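Re: [equip-planning] Quote for the second arm, and the kitchen question

On the budget thread, someone at the Junport site wrote:

> Before we sign for a second arm, can anybody explain why we need
> a kitchen at all? The Ursu quote has 3 line items for the arm and
> 20 for what I can only call home furnishings. I could redo my own
> place for that. Couldn't we do the whole study in simulation and
> put the money into spare gripper fingers?

I read the quote twice and the furnishings are worse than you think. Item 14 is drawer pulls. I have never had to defend drawer pulls to a finance office and I was hoping to retire before it came up.

On simulation: we have it already. Husidix has been running the layout since December and it costs us electricity and the occasional temper. My proposal is that we squeeze it for every planning decision we can before anyone pours concrete or orders a countertop. Reach, base position, which drawers are worth buying with real slides in them and which can be a painted board. All of that can be settled on screen.
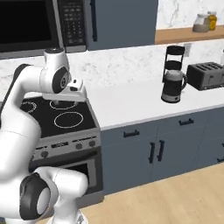 Posted to equip-planning from the Ciralstead bench, 4 replies

The render is the current Husidix layout, with the arm at the range. Look at how much of the stove the arm hides from this side. If we buy a fixed camera and bolt it up at this angle, we will own a very nice recording of a white elbow. I'd move one camera mount from "optional" to "required" in the quote and pay for it by striking the second coffee maker, which I assume was a typo or a cry for help.

Also note the stretch of bare counter between the range and the kettle. I want to keep it in the physical build. The vendor's drawing fills it with a knife block and a fruit bowl, both billed.

What simulation won't settle is wear. A rendered drawer handle never works loose, and we're budgeting for nearly a year of something heavy pulling on real ones. So I'd still buy a kitchen, only a smaller one: one run of lower cabinets, a dead range with working knobs, no plumbing. The microwave can come from whoever has one in the garage.

As for the second arm, I'd hold off until the first one has a service contract. We have 2 mounting plates on the shelf at Ciralstead, so waiting costs us nothing but pride.

If there are no objections I'll send Ursu a marked-up quote. If there are objections, please put them in this thread and not in the margins of the spreadsheet, where I found the last batch under a hidden column.

--
equip-planning mailing list
To leave, send a blank message with "unsubscribe" as the subject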